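News from the Masen testnet

Well, it has been a busy couple of weeks, and if you have been meaning to catch up on what the Clanon folks are doing with their staking pool, now is a pretty good time to pour a coffee and do it. The short version is that Clanon has opened its second round of testing on Masen, and this time anyone who can keep a computer running and connected is welcome to join in. You don't need to have taken part in the first round, and you don't need to put up any real coins (test coins are free from the faucet, as always).

The big change is in how the signing keys are handled. In round one each operator held a whole key, and if that machine went down, so did the validator. Now the key is split into 3 shares using a small piece of software called Prunorus, and any 2 of them are enough to sign. So if your neighbor's power goes out in the middle of the night, the other two carry on without him, and he can rejoin once the lights are back.
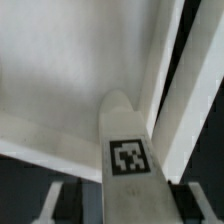

Square black-and-white marker on an off-white surface.

Nadège Coste, who looks after the operator group at Clanon, wrote to us that sign-ups had already reached 1065, well past what her team had planned for. "We are delighted, and a little out of breath," she said. "Please be patient with us if your welcome message takes a day or so!"

One thing to watch for: the Tessier wallet does not yet show test rewards correctly. The balance is fine, but the history page lists some payouts twice. A fix is on the way, and in the meantime the block explorer has the right figures, so go by those.

Round two runs until September, and Clanon will publish its notes on missed blocks and restarts once it closes. If you do sign up, write and tell us how your setup went, especially if you are running it on older hardware. We would love to print a few of your letters in the next issue.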